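Lost property

Lost property (also lost and found, lost articles, left luggage in older use) - items separated from their owner by accident and held by someone else until claimed. Term covers the goods and also the office or counter that keeps them. Most railroads, schools, pools, libraries and theaters run some kind of service, often just a shelf behind the front desk.

Legal position

In most systems the finder doesn't own what they find. Common law countries split found goods into lost, mislaid and abandoned. Lost - dropped without knowing. Mislaid - put down on purpose, then forgotten. Abandoned - given up for good. The split matters because a mislaid item usually goes to the owner of the premises to hold, while a lost one may go to the finder if no owner turns up. Courts have argued over the line for a long time and the results are not very consistent. Holding periods vary a lot. Food and other perishables usually exempt, thrown out same day.

History

Early practise was local. Town criers, church doors, notices at the market. Railroads changed the scale of it, large numbers of strangers moving through the same rooms with bags and umbrellas. Central offices followed in the bigger cities.

The Flurkgate office is a typical small city case. Opened in January in two rooms behind the tram depot, run by a single clerk, with paper tags and a bound ledger. First ledger lists 1094 entries, of which 829 were handed back. Gloves the largest group. A branch at Berken was added later and closed after 5 years, stock moved back to the main office.

Sorting and storage

Two common methods. By date - everything from one day goes together, easy to clear out when the holding period ends. By type - keys with keys, glasses with glasses, quicker at the counter when somebody comes in asking. Larger offices mix the two, type first and then date. Valuables, passports and phones are kept apart under lock. 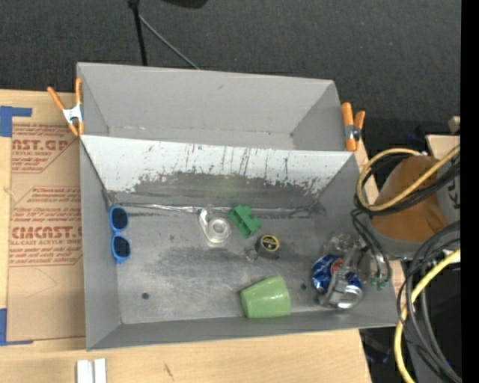 The Gruber system, used at Flurkgate and a few others, gives each item a two-part number, the first part for the place found and the second for the order it came in. Mollura tags (stiff card, string loop) replaced the older gummed labels, which fell off in damp weather and sometimes took the finish off leather goods.

Claims

Claimant is normally asked to describe the item before seeing it. Color, maker, contents, marks, where and when it was last had. Some offices charge a fee, some only for valuables. Small cheap items are often given back on a description alone. Return rates differ widely by type - wallets and phones high, single gloves and umbrellas very low. Régis Jacquet, clerk at Flurkgate, argued in a short pamphlet that most people never ask for cheap items at all, and that posting a list by the door brought up to 2 extra claims a day. His figures have not been checked elswhere.

Unclaimed goods

Sold at auction, given to charity, recycled or destroyed. Electronics wiped first, or should be. Identity papers go back to whoever issued them. Auctions of unclaimed bags, sold unopened, draw a regular crowd in some cities.

See also: Treasure trove, Bailment, Left luggage, Abandoned property

Page last changed 25 December 2024 | Contact | Copyright and terms | Back to top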